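Marks on a matt white table top
Siham Benkirane

I've got a matt white table top that goes dull and greasy where people lean on it. Shop spray leaves streaks. What do you use?

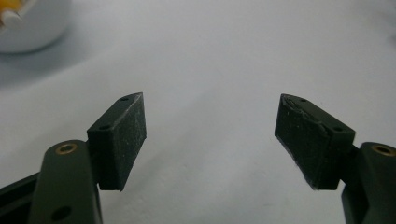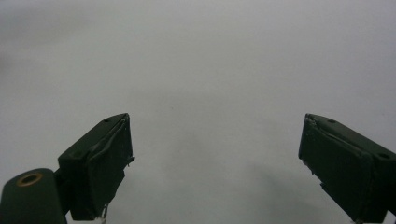

The table top, two photos. It looks greyer in the second.

Igor Kadlec
Warm water, one drop of washing-up liquid, well wrung cloth. Go over it again with plain water and dry it with a tea towel. The streaks are usually leftover spray. Don't use cream cleaner, it leaves shiny patches on matt.

Anas Mahrous
Had the same with a Gurnwood one. Baby wipes, done.

Iman Tazi
Wipes left mine sticky. I'd do what Igor says.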